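Home Sports Zone Animals Space How Things Work Puzzles Grown-Ups

What Does an Official Scorer Do?

You're at a baseball game. The batter smacks a hard ground ball toward third base, the third baseman dives, and the ball bounces off the end of the glove and rolls away. The batter is safe at first! So was that a hit, or was it an error?

The fans might argue all night, but one person gets to decide, and it isn't the umpire. It's the official scorer, and this is one of the coolest jobs in the whole ballpark (and you get to sit down for it!).

The umpire and the scorer

Umpires decide what happens in the game. Safe or out, ball or strike, fair or foul: that's all umpire stuff. The official scorer can't change any of it. If the umpire says the runner is safe, the runner is safe.

What the scorer decides is how each play gets written down. Every number on the back of a baseball card starts with somebody in a press box watching a play and making a call about it. Batting averages, fielding percentages, earned run averages, they all come from there.

Hit or error?

This is the big one! The main question a scorer asks is, "Could a fielder have made that play with ordinary effort?" Ordinary effort means what a regular, pretty good player at that level would be able to do. It doesn't mean a superstar leaping over a wall.

Say a slow grounder rolls right to the shortstop, who bobbles it and drops it. Most shortstops would get that one, so the scorer calls an error. Now say a rocket of a line drive is sinking fast and the left fielder sprints in, stretches out and just misses. Hardly anybody catches that ball, so it's a hit.

And then there are the in-between ones, and oh boy, are there a lot of those. Maybe the ball took a weird hop off a pebble. Maybe two outfielders looked at each other and the ball plopped down between them. Lots of people think there has to be an error when that happens, because somebody should have caught it! But if no one touches the ball, it very often goes down as a hit.

Why does it matter? Well, a hit makes the batter's average go up. If the batter reaches base on an error, it counts as an at-bat with no hit, so the average goes down a little. The fielder gets the error in his or her record, too. And if a run scores only because of an error, it's usually an "unearned" run and doesn't hurt the pitcher's earned run average. One call and three players' numbers can change!

The secret code

Scorers write in a kind of code, and you can learn it in five minutes. Every position has a number:

1 is the pitcher
2 is the catcher
3 is first base
4 is second base
5 is third base
6 is shortstop
7 is left field
8 is center field
9 is right field

These aren't the numbers on the players' shirts, so don't mix them up. A shortstop might wear 31, but on the scorecard the shortstop is always 6.

If the shortstop scoops up a grounder and throws to first for the out, you write 6-3. If the center fielder catches a fly ball, that's F8 (some people just write 8). A double play that goes from shortstop to second base to first base is 6-4-3, and if you say that out loud near a real baseball fan they will probably grin.

A strikeout is a K. Write it the normal way if the batter swung and missed. Write it backward if the batter stood there and watched strike three go by. A walk is BB, which stands for "base on balls." An error is E plus the number of the fielder, so E5 means the third baseman goofed.

A night in the press box

Su-chen Tsai keeps score for the Drevthorpe Herons, and she let us ask her a whole bunch of questions. She gets to Galholm Field at 5:30 for a game that starts at 7:05. First she copies both lineups in pencil. Pencil, always! Managers change their minds, and so do scorers.

The park has 3221 seats, and the press box is up behind home plate, where she can see every fielder at once. She likes to watch the outfielders move before the pitch, because it tells her where they expect the ball to go.

Her first game was against Haugen, and the very first batter hit a ball that bounced off the pitcher's foot, then off first base, and ended up in right field. "I thought, oh no, what IS that?" she says. She called it a single, and she still thinks she got it right.

Do players get mad at her? Sometimes they do! A scorer is allowed to look at a replay and change a call afterward, and she has done that plenty of times. In many leagues a team can ask for a play to be looked at again, too.

Her scorebooks fill a whole shelf at home. In November, when there's no baseball, she takes them down and reads them like storybooks. One night 2605 people came to see the Herons play, and the game went 14 innings, and she ran out of boxes and had to tape on an extra page. 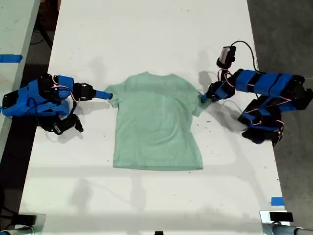

Page last changed: November

Try it yourself!

You need a pencil, an eraser and a scorecard. You can print one or draw your own: make a row for each batter and a column for each inning, and leave the squares nice and big. Draw a little diamond in each square.

When a batter gets to first, trace the line from home to first. If the runner moves up to second, trace that line too. When a runner makes it all the way home, color in the whole diamond. At the end, count your colored diamonds. They should match the score on the board!

Start with just three innings. It's a lot to keep up with at first, and you'll miss something when you reach for your popcorn, and that's fine. Leave the square blank and catch the next one. You can also practice with a game on TV or the radio. Radio is extra fun because you have to picture the play in your head.

If you're scoring with a friend, don't peek at each other's cards until the inning is over. Then compare your hits and errors and see who can explain their call the best.

Words to know

Assist: when a fielder throws or touches the ball and helps a teammate get an out.
Putout: credit for the fielder who finishes the out, like the first baseman catching a throw.
Passed ball: a pitch the catcher should have stopped, but it got away and a runner moved up.
Wild pitch: a pitch so far off that the catcher couldn't stop it with ordinary effort, and a runner moved up.

Comments (4)

wivari_kid: i did a whole game with my grandpa and we got 6-4-3 TWICE

Mo's Mom: My daughter wants to know what you write when a batter gets hit by the pitch.

Sports Zone: HBP! She can put it right in the corner of the square.

leftyleo: why is shortstop 6 and not 5 it goes 3 4 then shortstop is next

We use cookies to remember your puzzle scores. Ask a grown-up before you change your settings. OK Settings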